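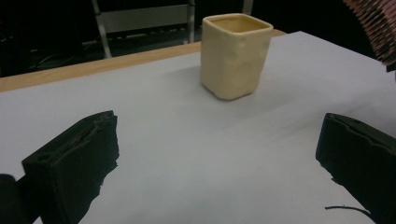
Square cup

A square cup is a drinking vessel whose horizontal cross-section is a square, or more often a square with the corners rounded off, in place of the usual circle. It is made chiefly in ceramic, both by hand and in factories, and is used for tea, coffee, water, toothbrushes and pens, in an order that depends on how long the owner has had it. The form is old and widespread, and has never come close to displacing the round cup, which is easier to make, easier to wash and easier to drink from.

Square cups may be made with or without a handle. Those without are sometimes sold as tumblers or beakers, and sometimes simply as cups, the distinction being of interest mainly to people writing catalogs.

Terminology

In the pottery trade, "square" is used generously. A vessel with four flat walls meeting at sharp edges is usually called a box cup or a slab cup. One with curved corners and gently swelling walls is called a rounded-square or cushion form. A third kind, thrown round on the wheel and then persuaded into four sides while the clay is still soft, is known as a squared cup, a word that records both the shape and the effort.

Very few of these would satisfy a geometry teacher. Fired clay shrinks and moves, and a wall that went into the kiln straight tends to come out with an opinion. Factory makers treat this as a fault to be corrected. Studio potters treat it as character, and price it accordingly.

Construction

Pinching and paddling. The simplest method begins with a ball of clay, opened with the thumb and pinched into a rough bowl. The walls are then tapped on four sides with a flat wooden paddle. The result is thick, low and slightly lumpy, with sides that bulge between the corners. It needs no equipment beyond the paddle, for which a kitchen spatula has often been substituted without announcement.

Slab building. Clay is rolled into a sheet, cut into panels and joined with slip, a mixture of clay and water that serves as glue. The walls may be four separate pieces or one long strip folded three times. Separate pieces give crisper corners and four seams at which the cup can later leak. The strip has one seam, normally placed where the maker hopes to put a handle.

Throwing and altering. A cylinder is thrown on the wheel, left to stiffen a little, and pressed outward from the inside at four points. The timing is narrow. Clay that is too wet slumps, and clay that is too dry cracks. Laimutė Luik, a potter who taught evening classes in the technique, told her students to wait until the pot felt like cold butter and then to wait for as long as it takes to answer one letter. Later classes, lacking letters, were given five minutes.

Slip casting. Most factory-made square cups are cast by pouring liquid clay into a plaster mold. The plaster draws water from the slip and leaves a firm skin on the inside of the mold, and the surplus is poured off. A mold can be expected to last for 100 casts or so before its details soften, at which point a sharp-cornered cup begins turning into a cushion form by itself. Some factories have been known to keep going and change the name on the box.

Rim and wall

The rim is the part of a square cup on which most of its reputation rests. A round rim presents the same curve to the lip wherever it is approached. A square one offers the drinker a choice between a side and a corner, and both have their supporters.

Drinking from the side spreads the liquid along a broad, nearly flat edge. This is manageable with small sips and less so with large ones, which may leave at both ends. Drinking from the corner gives a narrow stream with good aim, much as a pitcher's spout does, but brings the neighboring corners close to the cheeks. First-time users generally begin with the side and move to the corner after changing their shirt.

Handmade examples often have a thick rim, left that way to resist chipping and to hide small differences in the thickness of the wall. A thick rim also keeps the cup from being pulled out of shape as it dries. Its drawback is that it feels heavy at the mouth, and potters who dislike it have been heard to compare it to drinking from a sink.

Glaze

Pale glazes are common on square cups, particularly white, cream and the soft yellows sold under names taken from dairy products. A pale surface shows the shading along a curved wall, so that the shape can be read from across a room. It shows everything else as well. Specks of iron in the clay, fingerprints under the glaze and small dents made in handling all remain visible after firing, and are described in sales material as unique to each piece.

Glaze tends to run thin over sharp edges and collect in hollows. On a sharp-cornered cup this leaves the corners darker or paler than the walls, according to the clay beneath. Rounded corners lessen the effect. The inside is harder to coat evenly than the outside – the usual practice is to fill the cup, swirl it and pour it out, and a square interior does not swirl so much as slosh.

Commercial production

The form has gone in and out of favor with manufacturers, who are drawn to it by one powerful argument: square cups pack well. A carton holding round cups is to a considerable extent a carton of gaps. The same carton filled with square ones ships less air and more cup.

The argument was pressed furthest by Hustis, a maker of hotel and cafeteria ware, which put a cushion-form cup called the Ovlow into production at the urging of its shipping department. The first run was of 3,000 cups. They traveled very well. Cafeterias reported that the cups nested badly on the conveyor, that the saucers, which were round, let them slide, and that customers held them "with suspicion." Hustis answered with a square saucer, and the customers then had two things to be suspicious of. The line was dropped, and leftover stock was sold off as desk organizers, in which role it received its only favorable letters.

A smaller and more lasting success was the Asamico cup, a handleless model designed by Anwara Herath. Herath kept the square plan at the base and let the wall ease toward a circle at the lip, so that the cup was square for the shelf and very nearly round for the drinker. Purists on both sides objected. The design went through 116 test pieces before it was released in March, most of them rejected for looking like a round cup that had been sat on.

Firing and losses

Square forms fail in the kiln more often than round ones. A circle shares out the strain of shrinking evenly around its wall. A square gathers it at the corners, where seams open, and along the flat sides, which may bow inward. Makers allow for this by building the walls with a slight outward bulge, in the hope that the fire will pull them straight. Sometimes it does. When it does not, the cup keeps the bulge and is said to have been intended that way.

Drying is the riskier stage. Corners dry before walls, and edges before everything. Cups are commonly covered with plastic or turned upside down on paper for the first night, and potters with little patience are advised to make plates, which will teach them the same lesson at greater expense.

Use and care

A square cup sits firmly and does not roll when knocked over, a clear advantage over the round cup and one that is of no help to its contents. Handleless examples are easy to grip, as the flat sides give the fingers somewhere to go, though a thin wall will pass on the heat of fresh coffee with great efficiency.

Washing is the chief complaint. The inside corners at the base hold tea stains, sugar and the last of the cocoa, and a round sponge goes past them without stopping. A bottle brush is more effective. Baking soda on a damp cloth lifts most stains from a pale glaze, except where the surface has crazed, in which case the tea is in the pot for good.

Square cups do not fit the cup holders of cars, the round wells of older dishwasher racks or most lids. They stand neatly against a wall and in the corners of cupboards, and a single one can usually be found there, at the back, behind the mugs.

See also

Box cup
Crazing
Pinch pot
Slab building
Slip casting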